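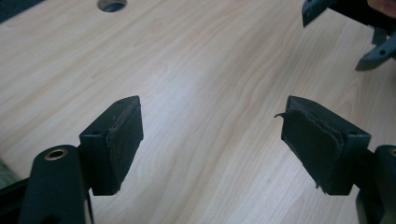

What does Gedeo make?
Hand-held grippers, and the practice kits that go with them. You hold the tool, do an ordinary chore with it, and the record of how you did it goes toward teaching a robot the same chore.

I'm Leire Villalobos, and I started Gedeo with Benito Salcedo in the back half of a bike shop in Loltstead. We had one workbench, a heater that smelled like toast, and a customer (our only one!) who wanted a robot that could handle towels. Benito had spent years building hinges and linkages for other people. I'd been writing training guides for warehouse crews and was ready to do pretty much anything else.

Our first gripper was called the Gavrilă, after the street Benito grew up on. It was heavy, it pinched, and I loved it. We sold 16 of them, and I still get emails from a couple of those early buyers, mostly asking for spare screws. The one we sell now is the Carkano. It has two fingers, foam pads on the inside faces, and a shape you can hold through a long afternoon without your wrist complaining.

Cloth is still the thing we get asked about most. It folds where you don't want it to, it hides its own corners, and it never lands the same way twice.

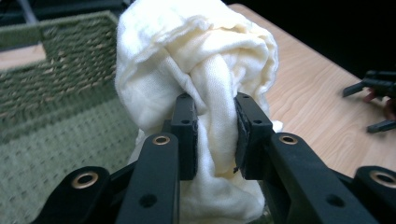 So when a new customer comes to us with a laundry or kitchen job, I usually suggest they start with one towel and one basket and stay there for a while. Do it slowly, do it badly, do it again. People want to jump straight to a full load – I get it, I did too – but the simple version shows you so much about how you really move your hands.

The Carkano kit is $298 and comes with 2 grippers, a set of spare pads, a small screwdriver and a printed guide that I wrote and Benito keeps shortening. Pads are a wearing part. Foam frays, edges lift, and a pad that's peeling should come off before your next long session. Swapping one takes some 5 minutes the first time and a lot less after that. If you'd like us to do it, mail the gripper in and we'll check the pivots while we have it open.

We also run practice days at the shop, where you can try the kit before you spend anything. Bring your own objects if you like! I'd much rather see the awkward thing from your kitchen drawer than hear about it over the phone. Mornings are quieter, and Benito is easier to talk to after ten.

We're still small and we plan to stay in Loltstead. The bike shop moved out last October, so we have the front half now too, with a real window and a door that closes.
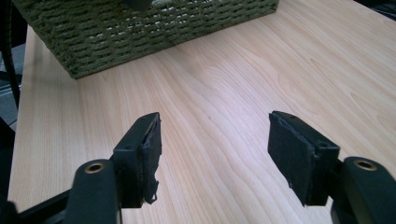
Come and see us

Practice days are by appointment. Use the contact form, tell us what you're hoping to teach a robot to do, and one of us will write back with a time. Parking is behind the building, and the bell works if you press it hard.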